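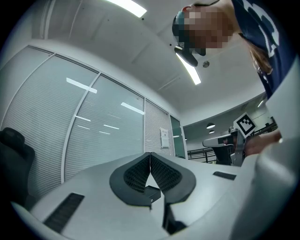
Ticket: Colura label printer skips labels and drifts down the roll
Opened by: me (Do-yoon Geum)
Category: Printer / labels / Gronusura software
Status: Solved, with one leftover question at the bottom

Hi all! Posting this as a running log and I'll keep adding to it as I go. I make chili crisp and a couple of pickles in a shared kitchen in Rodthorpe, and I print my own jar labels on a Colura desktop label printer (the thermal kind, no ink). It has been great for a long time. Then in April it started misbehaving, and I've read most of the threads in this section without finding my exact problem, so I'm opening my own.

What's going wrong

When I print a batch, the first few labels come out fine. Then the text starts creeping down. The top margin gets bigger and bigger, the ingredient list slides toward the bottom edge, and at some point the last line (the allergen line, of course, the one I really can't lose) lands on the gap between two labels. After that the printer seems to notice something is off, spits out a blank label or two, blinks its red light, and starts over looking perfect again. Then the creep comes back.

So it's two things, creeping and skipping, and I can't tell if they're one problem or two.

My setup

Colura desktop printer, plugged in by USB
Windows laptop
Gronusura label designer, the paid version, whatever the latest update is
Yook labels, white, matte, on a roll with a gap between each label

What I'd already done before posting

Turned everything off and on again, naturally. Swapped the USB cable. Tried the other USB port. Reloaded the roll, making sure it wasn't on backwards. Unplugged the printer overnight, which felt like it ought to help and did nothing at all.

Update, 9:15 am

Somebody replied asking if the printer does it without the computer involved. Good question! I didn't even know you could print without the computer. You hold the feed button down while you turn the power on, wait for the light to go green, and let go. It prints a settings page and some test patterns.

Test patterns came out across the labels any old way, but I gather they do that on purpose, since the self test ignores where the labels start. So that didn't tell me much about the creeping. The print itself was dark and even, no white lines running through it, so the print head is OK.

The settings page was useful though. It has a line for media type, and mine said "continuous." My labels are not continuous. They have gaps. I got very excited and thought I'd solved it in ten minutes flat.

Update, 9:50 am

I had not solved it in ten minutes flat.

I went into the printer preferences in Windows, found the tab called Stock, and changed the type from continuous to labels with gaps. Clicked Apply, clicked OK, printed 10 labels. Labels one to four were beautiful. Five was a little low. By label eight the allergen line was touching the edge. Same as before, only now it skips less. I'd call that progress, but I wouldn't ship a jar with it.

A side note for anybody following along: there are two places to change this setting and they don't talk to each other. One is the Windows preferences and the other is inside Gronusura, under File and then Printer Options. If Gronusura has its own value saved in the label file, it wins. I didn't know that, and my file still had "continuous" saved in it from who knows when. I changed it there too and saved the file under a new name so I could go back if I made things worse.

Update, 10:30 am

With both settings changed, the skipping is gone. No blanks, no red light. The creeping is still there but slower.

I had a long reply from someone here telling me to run the gap calibration, so I did that next. I had been avoiding it because I thought it would eat half a roll (it doesn't, it eats a few labels). Steps, for the next person who lands on this page:

1. Load the roll and close the lid until both sides click. Mine only clicks on one side unless I press down on the right, and I have a feeling that isn't new.

2. Hold the feed button until the light blinks twice, then let go. The printer pulls some labels through, stops, and should end with a gap lined up exactly at the tear bar.

3. Press feed once. You should get one label, with the tear bar right on the gap. Press it again a few times. If it lands in the same spot every time, the calibration worked.
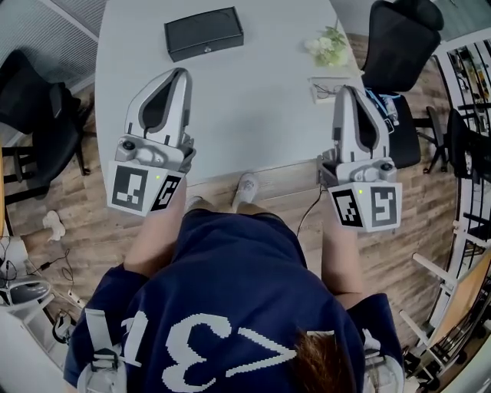 4. If it doesn't land in the same spot, open the lid and look at the sensor before you do anything else. I didn't do this at first and ran the calibration over and over like a fool.

Mine didn't land in the same spot. It would be right on the gap, then a hair past it, then a hair before it, then right on it again. So the printer was guessing, more or less, and guessing pretty well, but over a long batch the guesses add up.

Update, 11:20 am

Found something gross. The gap sensor on this model is a small clear window down in the paper path, and it has a partner in the lid that it looks up at. The one in the lid was clean. The one at the bottom had a smear of label glue on it with paper dust stuck in the glue, so it had turned into a sort of felt. I don't think I'd ever cleaned it. I've cleaned the print head plenty because the manual has a whole page on it, with drawings. The sensor gets one sentence.

I used a cotton swab and a little rubbing alcohol and gave it time to dry completely before closing the lid. It took three swabs before they stopped coming up gray. While I was in there I wiped the rubber roller too, turning it by hand a bit at a time, and that was sticky in one patch. A sticky roller pulls the roll unevenly, so that can't have been helping.

Ran the calibration again. Pressed feed a whole bunch of times. Dead on the gap, every single time! I may have cheered.

Update, 12:05 pm

Printed a batch of 20. The gap position is perfect now, I can tear them off cleanly anywhere in the batch. But the text STILL creeps. Much less, maybe the thickness of a fingernail by the end, but it's there. If you hold the first label up next to the last one you can see it.

At this point I ate lunch and was grumpy about it.

Update, 1:40 pm

OK so lunch helped. I got to thinking about what could move the text if the paper itself was stopping in the right place, and the only thing left was the file. The paper was right and the picture being sent to it was a tiny bit too tall.

I measured a Yook label with my steel ruler, and then looked at the page size in Gronusura. The page height in my template was taller than the label by exactly the width of the gap. What I'd done, way back when I made the template, was measure from the top of one label to the top of the next one. That includes the gap! You're supposed to enter the label height by itself and then put the gap in its own box. I'd done both, so the gap was being counted two times.

And the reason it worked fine for so long – I think – is that a good clean sensor catches the gap every time and corrects for it, up to a point. Once the sensor got dirty the correction stopped working and my bad template showed through. I'm not a printer engineer, so take that with a grain of salt. It does fit with what I saw.

Fixed the page height. Fixed it in Windows too, because remember, two places. Restarted Gronusura for good measure.

Update, 2:15 pm

Printed a long run for the chili crisp, all the way down to the end of the roll. First label and last label match. I laid one over the other against the window and the text sits right on top of itself. No skipped labels, no blinking light, and the allergen line is where it belongs.

The short version for people who scroll to the end (I always do)

If your Colura skips labels: check the media type. It should say gap, and it has to say so in the Windows preferences and in your Gronusura file.

If the tear-off spot wanders: clean the lower sensor and the roller, let them dry, then calibrate.

If the tear-off spot is good but your text creeps: measure the label only, top edge to bottom edge, and put the gap in the gap box.

Do them in that order. I changed a setting before cleaning and then had to go back and wonder which change did what.

Replies to a few questions

To the person who asked if it's the Yook labels: I don't think so. I had the tail end of an older roll from a different supplier and it crept just as much. The Yook ones do seem to leave a bit more glue at the edges when the kitchen gets warm, so I've moved the spare rolls off the shelf above the stove. They probably shouldn't have been there in the first place.

To the person who asked about turning the darkness down: I did try that, one notch, and it made no difference to the position. It did make the barcode look weak so I put it back. Slowing the print speed didn't change anything either, but I've left it slower because the small type looks crisper.

To the person with the same printer on a Mac: sorry, I can't check the menus for you! The feed button steps should be the same, they're all done on the printer itself.

And to whoever suggested reinstalling the driver – thank you, and I'd have gotten there eventually, but I'm glad I didn't need to. Last time I did that, all my saved sizes vanished and I had to type them back in from a sticky note.

Leftover question

The lid still only clicks on one side unless I push on the right corner. It prints fine either way as far as I can tell, but if the lid holds half of the sensor, I'd think a crooked lid could throw it off sooner or later. I looked at the latch and there's no crack in it that I can see. There are three tiny screws on that side and I haven't touched them. Has anybody tightened those, or replaced the latch by itself without buying the whole lid? The parts page only lists the lid as one piece and it costs more than I'd like.

I'll leave the ticket marked solved, and if the latch turns out to be a real problem I'll open a separate one.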